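Potow Suturing Pad, Plain
Brustberg Training Supplies
Tissue pads / Incision and closure / Plain, uncut

Sheet revised January 29, 2026

Description

The Potow pad is a pale practice surface for incision and closure exercises. It is supplied uncut and unstained. The user makes the incision at the length, depth and angle the exercise calls for, and applies training blood if the exercise includes a stained field. There are no printed guides on either face. Entry and exit points, lane numbers or other marks can be drawn on the pad with a fine surgical marker before the cut is made. Marks will not wipe off completely once they have been left overnight.

The pad has a working face and a backing face. The working face is the smoother of the two and goes up. A woven layer sits near the backing face and carries most of the load when a stitch is drawn tight. Cuts that go through this layer will gape under their own tension and are not suitable for single-layer closure practice.

Contents and weights

Pads per carton: 20
Net weight, pads only: 739 g
Shipping weight, carton complete: 1,542 g
Packing: individually sealed, moist, with a paper divider between layers
Color: pale, unpigmented
Training blood: not included
Suture: not included
Clamping frame: not included, see Stirholm frame below

Storage

Store flat in the sealed sleeve at room temperature. Do not freeze. A pad that has been stored bent will keep a crease, and the crease will lift when the opposite side is clamped. Light creasing away from the incision has no effect on needle passage. An opened pad should be used the same day. If the working face becomes tacky, mist it with water and wait a few minutes before continuing.

Mounting

The pad can be used loose on a non-slip sheet or held in the Stirholm clamping frame. Place the working face up, close the two short sides first, then the long sides. Tighten until the pad lies flat. Overtightening opens the wound and hides poor edge approximation. Leave a margin between the end of the incision and the clamp so that the wrist of an instrument can rotate without touching the metal.

Incision and staining

Cut with a fresh number 15 blade in a single pass. Wipe the edges before applying training blood. Apply it to the cut with a dropper and let it spread. A stain that covers the needle path makes the bite points harder to judge and is best kept for later exercises. Blot pooled liquid, especially at the open end of the wound.

Suture and lighting 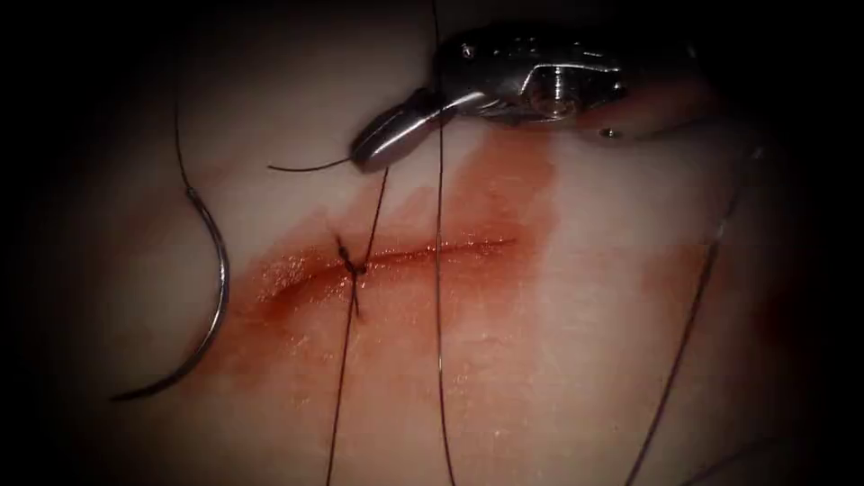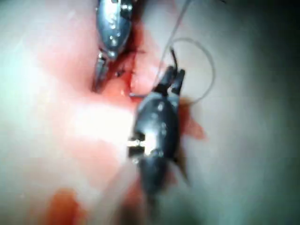
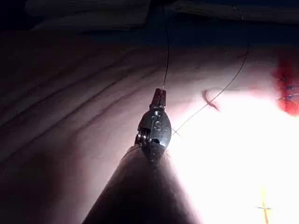

Any braided or monofilament suture in common training sizes can be used with the Potow pad. Needle choice follows the depth of the cut. Set the light level after the pad is mounted and stained; 3,000 lux at the working face is a suitable starting point. A moist pale surface reflects strongly, and thread that is easy to follow in one part of the field can be hard to see in another. The short tail held in the jaws in the first picture reads as a plain black line over the surface, while the lower part of the long strand in the third looks thin and pale in the glare. Lower the lamp or move it to the side until the full length of the strand can be followed from where the needle is being handled. Open loops should be checked before the next throw.

Disposal

Used pads go in general waste unless local rules for the training blood say otherwise. Remove needles first. Pads are single-use and should not be turned over for a second session, as the backing face does not hold a stitch.

Ordering

Sold by the carton only. In North America, order through Van Leeuwen. The Stirholm frame and replacement clamp strips are listed separately. A pre-cut version of the Potow pad will be added in April.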